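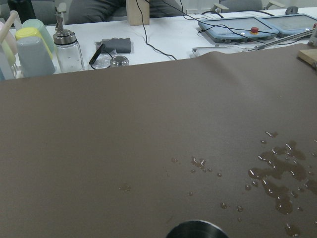

**Datidero** is a student robotics project at Pendine, run as a club in fall and as a graded class in spring. Students teach an arm to do kitchen chores, mostly wiping up spills, stacking cups and pouring. Often confused with the Sanetti contest, which is a seperate event (see below).

## Format

Teams of 2. Each team gets one bench, one arm, one task sheet. Meets Saturday mornings, plus open lab on weeknights when there is staff to unlock the room.

Spill task is the oldest. Clear water on a brown mat, arm has to find it and wipe it. Droplets away from the main puddle count too, and most teams lose points there. Clear water gives a camera little to go on besides highlights and darker patches. Colored water was allowed in the first season, later dropped.

Time limit 30 minutes per team, setup included. Emergency stop must be within reach of a team member at all times. Pressing it costs nothing.

## Scoring

Points for area cleaned, minus points for anything knocked over. Season total is out of 3000 before bonuses. Highest on record is 3292, by a team that took the cup stacking bonus twice under a rule since removed.

## Sanetti and Awad

Sanetti is the regional contest held in July. Datidero teams may enter but dont have to. The Awad shield goes to the best written log, not the best run. Logs are handwritten.

## See also

- Pendine open lab
- Spill task, rule changes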